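Week 6 – comparing grippers, notes for the bench session

Read before you come in. Lindsay Tuhiwai runs the morning group, Veronica Tănase the afternoon.

Two finger sets this time, Starell (stiff, tapered) and Skuris (softer pad). Same arms, same controller, so change the fingers and nothing else. Last year's log has 473 grasps in it, 1,713 if you count the single-arm runs. Don't mix the two when you plot.

What to write down per trial:
finger set
approach angle, each arm
closing force at first contact
held / slipped / never got hold

Round parts are the hard case. Flat fingers on a curved rim touch along a line at best, so small errors in angle turn into spin. With two arms the part can also get pushed sideways if one side arrives early – log wich arm touched first.
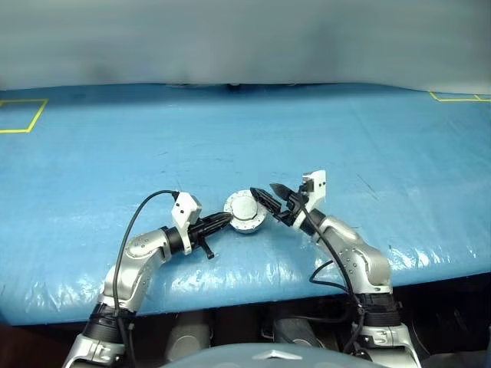
Wrist cameras: redo the calibration after every finger swap, even if it looks fine. Check cable slack with the wrist at full bend before you start a run.

Shiny sheeting gives glare and the depth goes patchy. Move the lamp, dont touch the exposure.

Reading: Ebrahimi handout, section 2. Plots due in July.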